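Room check – activity room, Trurgate building, first floor
Checked by: Fenna Schouten
Copy to: Jolien Timmermans
Month: August
Start 8.40, finished just before ten, interrupted twice

Key: OK / see comment / ACTION

1. Door and way out
Door opens fully, closes by itself – OK
Closer a bit fierce, was adjusted in spring, has crept back. See comment.
Corridor outside clear – OK
Escape sign lit – OK
Gap between cupboard and door frame still tight for a wheelchair. ACTION, move cupboard along the wall. Asked for this last time too.

2. Floor
Vinyl sound, no lifting at the joins except by the radiator. Lifted corner there is long enough to catch a toe. ACTION – Vermeulen to re-glue, job no. 371, chased by phone, waiting for a date.
Mat inside door curling. Replace, don't tape it again please.
No spills at time of check.

3. Lighting and windows
All tubes working – OK
Blind cords on cleats, both out of reach – OK
Middle window sticks. Opens with a shove. Not dangerous but somebody will hurt their wrist on it, see comment sheet from Jolien.

4. Tables
White tops, Lanora, the pair bought together. Tops wipe down well, no chips found on the edges I ran my hand along. Legs tightened, one was very lose.
Load plate still readable underneath.
Tables one behind the other – fine as long as people can get round the end without turning sideways. Check again when chairs are back in.
Clamps: anything clamped to an edge gets a tug by hand. To be done at each check, not just when it looks wrong.
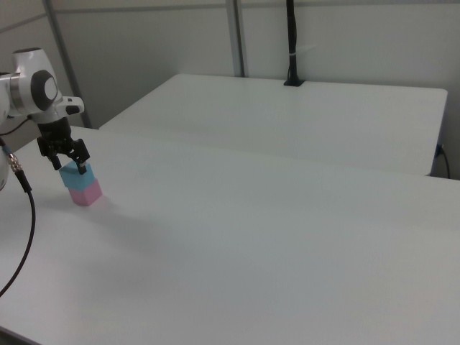

Item 4/5: blocks stacked on the table, light blue over pink. Cable across the top, bottom left.

5. Cables
Main one for me this time. A cable running over a working surface is a snag, same as one on the floor. ACTION: route along the back or clip to the edge, whoever sets up.
Power lead hanging down under the rear table, right hand side, small blue plug near it. Tie it up out of the way of knees and feet. ACTION.
Cable ties in the drawer under the sink. If you take the last ones write it on the list.
Extension leads: 3 in the room, all with test labels in date. The grey one gets warm when the heater is on it, so no heater on it. I've written that on the plug.
No daisy chaining found – OK

6. Blocks and small items
Soft colours, keep them wiped, pale ones show every mark.
Looked through the box for splits and sharp corners, took one green one out and binned it. Rest OK.
Too big to go in a small child's mouth, tried against the choke tube again anyway. OK
Box lid missing. Has been missing since before me I think. Low priority.
Anything dropped gets picked up there and then, a block on vinyl goes like a skate.

7. Heating and water
Radiator cover fixed, all screws present – OK
Hot tap: 7 seconds to get properly hot, temperature within limit on our thermometer.
Cold tap drips. Washer. Reported.

8. Cupboard and storage
Betent shelving, wall brackets checked, firm. Top shelf overloaded with paper again, roughly 2860 sheets if the packet labels are right, and that's heavy. Moved half down to the bottom shelf. Heavy stuff LOW please.
Step stool has all its feet – OK
Cleaning products locked away, key on hook in office – OK

9. First aid and fire
First aid box: plasters low, eye wash in date. Order plasters.
Extinguisher pin and tag in place, gauge in the green – OK
Fire blanket – OK
Alarm call point not blocked – OK

Comments
Room is usable. Nothing here to close it for. Cables first, then the floor corner, then the cupboard. Closer can wait for the next visit from Vermeulen, they may as well do both together and charge us the one call out.
Jolien – can you do the two cable items before the room is used again and initial below. If the tie wraps don't hold get the stick-on clips, they came off the radiator but should be alright on the table underside.
Middle window: your note says it was worse in the damp. Didnt seem any different to me but it was a dry morning.
Next check in the usual slot unless the floor gets done sooner, then I'll come up and look at that on its own.

Signed F. Schouten
Actions cleared (initials): ____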